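Minutes, Sandoval Street Shared House, kitchen and cupboards meeting
Friday, July 26, 2019

I'm writing these up at the counter with the fan on, so forgive the crumbs. We started late because the pizza did.

Last month's minutes were agreed, with one fix: the Fusach kettle was not "broken," it was unplugged. Sorry, my mistake!

Drawers first. We emptied the two by the stove onto the counter and went through everything, and it took most of the evening (I did warn you all). Bread knives: we keep the long one. The garlic press stays, although I still say it's a pain to wash. The Civley storage tubs lost their lids ages ago, so the tubs are going to the garage for screws and paint brushes. Anyone who wants one for lunches should grab it before the weekend is over, and please don't come to me in December asking where they went.

Then we got to the odds and ends, meaning all those bits that live at the back under the takeout menus. There was a long discussion about the lime-green plastic piece with the slot down the middle and the two wire loops. I like it, mostly for the color, and I'd be sad to see it in the trash. We passed it along the counter and got three different guesses as to what it belongs in.
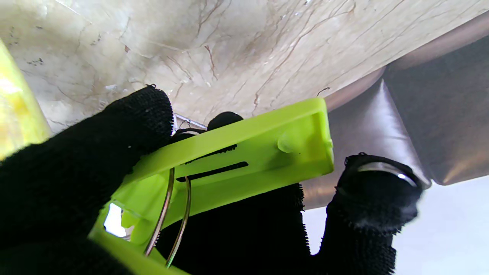

The view from the stool by the window was that anything without a known use should leave the drawer the same night, and that a nice color is no reason to keep a thing. Fair enough, but I asked for a little time and got it. Decision: it goes in the shoebox on top of the fridge, and if it still has no job by the next meeting, out it goes. The same rule now covers every loose part we can't name.

Whisks: we keep the small one. The big one is up for grabs.

Money. The kitchen jar has $300 in it. We agreed to spend some of that on drawer dividers from Clultska, the plain ones, and a new dish rack if there's one that fits beside the sink. I'm measuring on Sunday. The landlord's quote for redoing the whole counter was $4,000, and that got a very short discussion (no).

Shelf over the sink: it's sagging again. We'll move the heavy bowls down to the bottom cupboard and leave only mugs up there. If you own the blue mixing bowl, say so, or it becomes a house bowl.

Dish towels: 6 clean ones on the hook at all times, the rest in the wash. We argued over whose turn it is and ended up putting a new chart on the pantry door. Please use the pen on the string and leave it on the string!

Still to do: wipe out the empty drawers before anything goes back in, find the other oven mitt, defrost the freezer.

Next meeting same place, and somebody else is bringing dessert.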